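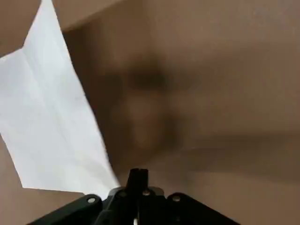 Week 3: Can a machine clear a table yet?

Welcome back, everyone, and thank you for the lovely pile of chore diaries you handed in. I read all 28 of them over the weekend with a pot of tea, and what struck me was how many of you wrote "tidied the table" as a single line, as if it were one job. Try writing it out properly and you'll find it runs to a page. You look, you decide what belongs there and what doesn't, you pick up the mug by its handle and the letter by its edge, and you do all this while talking to somebody in the next room.

Paper is my favourite place to begin, so please forgive me if I go on about it a bit. A sheet of paper lying flat gives two stiff fingers very little to get hold of. You and I slide it to the edge of the table, or press with a fingertip until a corner lifts, and we've done it since we were tiny. A gripper with two hard fingers has to be taught some version of that trick, and once it has the sheet, the sheet bends. A sheet with a crease in it will bend differently from a fresh one, so even the same task on the same table isn't quite the same twice.

Bottles are kinder. A plastic bottle on its side has a decent thickness to close on, though it may roll if it's nudged, and the fingers have to open wide enough and come down in the right place, and then somebody has to have settled where it goes next (bin, shelf, recycling?), which your diaries mostly left out too!
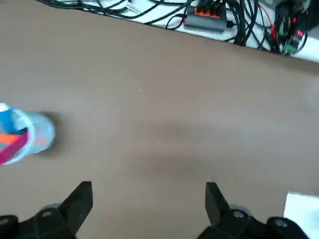 Why do factories have so many robots when our kitchens have so few?

Factories can arrange the work to suit the machine. The parts arrive the same way up, in the same spot, and people are kept clear, whereas a kitchen is rearranged by whoever last made toast.

Carleen Tamihana's reading on the Kekura packing line goes into this nicely, and I'd like you to have finished it before the seminar. The line ran 1035 picks in its November trial and 894 went through without a person stepping in. Those are mostly rigid boxes, remember. Before you decide whether that is good or dreadful, work out how often someone had to walk over, and ask yourself what you'd feel about a dishwasher that called you

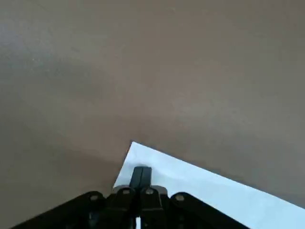
over that often during one evening. I suspect most of us would go back to the sink, and yet on a shop floor with a person already standing nearby it may be perfectly bearable. Maxine Tapsell takes a sunnier view than I do in the Tipoki notes, and she's well worth arguing with.

For next time

Choose one chore from your diary and write it out for a machine that has one arm and two fingers. Mark the steps where you relied on touch. Two sides at most, please, and bring a paper copy.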